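Packing and Sorting in a Small Store Room
Student project report, Trimadholm
Submitted by Clyde Kapoor, 13th August

Background

The store room at Crenshaw holds the teaching materials for the design course. Before this project the stock was kept in whatever it had been delivered in. Cardboard boxes were stacked on top of each other, labels faced the wall, and small parts went missing between one term and the next. I was asked to look at how the stock was packed and to suggest a layout that the next group of students could keep up without much training.

Method

I started with the stock list, which had 702 entries. Many of these were the same item written in different ways, so the first job was to agree on names. I used the naming sheet from the Plallo workshop and changed it where our items were different.

I then tried three ways of storing the small and medium items:

Original cardboard boxes, relabelled
Open shelves with dividers
Plastic bins with a written card for each bin

Each way was used for one part of the room. I timed how long it took to find and put back 25 items, using the same list each time. Two other students repeated the test so that I was not relying on my own memory of where things were.

Results

The cardboard boxes were the slowest. They had to be lifted down to see inside, and the flaps got in the way when putting things back. Several had gone soft at the base and would not stack straight.

The open shelves were quick for large items but poor for anything small. Parts slid under the dividers and ended up in the next section.

The bins gave the best times for everything except long items, which stuck out and stopped the bins being stacked. All three of us preferred them. They could be carried to the table, unpacked there and taken back in one trip.

Choice of bin

For the final layout I used blue plastic bins. The main points in their favour were the smooth walls and floor, which can be wiped with a cloth, and the thick rolled lip along the top, which is comfortable to hold — this mattered more than I expected once the bins were full.
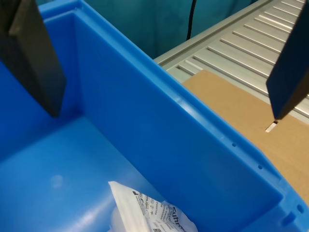

There are also small round holes in the rim. I tied the contents card through one of these with string, as sticky labels had peeled off in an earlier trial. The card hangs on the outside and can be swapped when the contents change.

Problems

The bins take up more shelf space than I had allowed for. I measured the inside of the shelves and forgot about the corners of the bins, which jut out. One shelf had to be moved up by 40 mm. I also ran out of card and finished the last row with cut-up box lids.

Further work

The long items still need a proper home. Plultano has offered a rack, but it will not be free until October. The stock list should be checked again at the same time, as some entries have no item code.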